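Warnix FAQ: the questions I keep getting in chat

Is Warnix still going?

Yes! I know it went quiet for a bit. Evander Hepburn and I moved the whole game over to a new server run by Brovach, and it took a lot longer than I'd told everyone it would. Sorry about that. The orchards, the market and the seasonal harvest are all back.

What do I need to start playing?

A wallet that works with the Berkik chain and a starter plot. You get two saplings free with your first plot, so you don't have to buy anything on the market straight away. I'd wait until you've had a harvest or two before spending real money, but that's just me.

I had trees in the old version. Are they gone?

No, they should be in your barn. We copied over 800 plots and a few came across with the wrong owner name on them, mostly accounts with a full stop in the username. If yours is one of those, message me on the server and I'll fix it by hand.
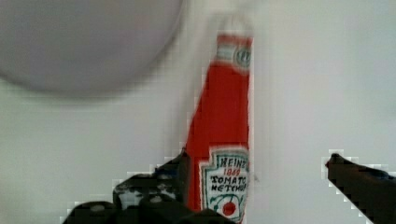
Grafted trees are a bit different. They kept their colour and their level, but the graft timer went back to zero for everybody, so you'll need to wait the full 10 days before you can graft again. I tried to save the timers and made a proper mess of it — better to reset the lot.

Why is my harvest smaller than it used to be?

We changed the payout. Too many JAK tokens were going out every day (that's Jakab, the in-game coin, for anyone new) and the price was heading south. Each plot now pays out over three harvests. You can still sell your fruit to other players for whatever they'll give you!

Who's working on it now?

Me, Evander, and since the move Telmo Valcárcel, who's rewriting the market page. He's already got the search working on phones, which I'd given up on.

When are the greenhouses coming?

I'm hoping for the end of October. The art's finished, the watering code isn't.

Can I get a refund on a plot?

Within 10 days of buying it, yes, as long as you haven't planted anything. Use the form in your account settings and put the plot number in the first box.

Last updated 3 October 2025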